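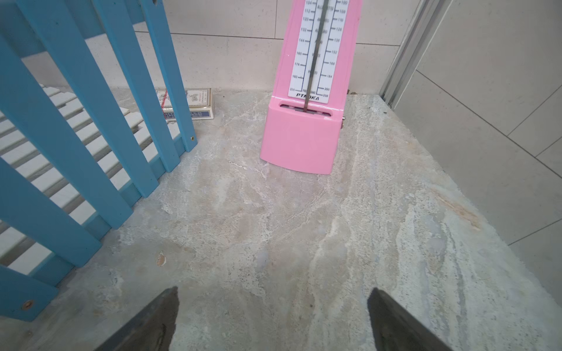 Mechanical metronome

A mechanical metronome is a device that gives a regular beat, used by musicians when they practise. It has a spring inside, which is wound by hand, and a pendulum rod that swings from side to side and makes a click at each swing. No battery or electricity is needed.

Body and scale

The most common shape is a narrow trapezoid or pyramid, wider at the bottom so that it stands firmly. Older ones are mostly of wood. Newer ones are often sold in bright colours, pink among them. The winding key is usually placed on the side of the body.

Behind the rod there is a plate with the tempo scale, given in beats per minute. The numbers stand in two columns and become larger towards the bottom. On a plate marked PTIOKA, for example, the left column has 104, 112, 120 and 132, the right one 108, 116, 126 and 138, and both finish at 208. Italian words such as Allegro, Vivace and Presto are printed between the columns.

Setting the tempo

A small weight slides on the rod. When it is moved up the beat becomes slower, and when it is moved down the beat becomes faster. The upper edge of the weight is normally read against the scale.

Placing and care

The metronome should stand on a level surface, for example a stone floor or a solid shelf. On a sloping surface the two clicks are not equally spaced, and musicians call this a limping beat. The key must not be forced when the spring is fully wound. The slowest marking on most scales is 40.

See also

Tempo
Pendulum
Winding key

Last edited 2 February 2026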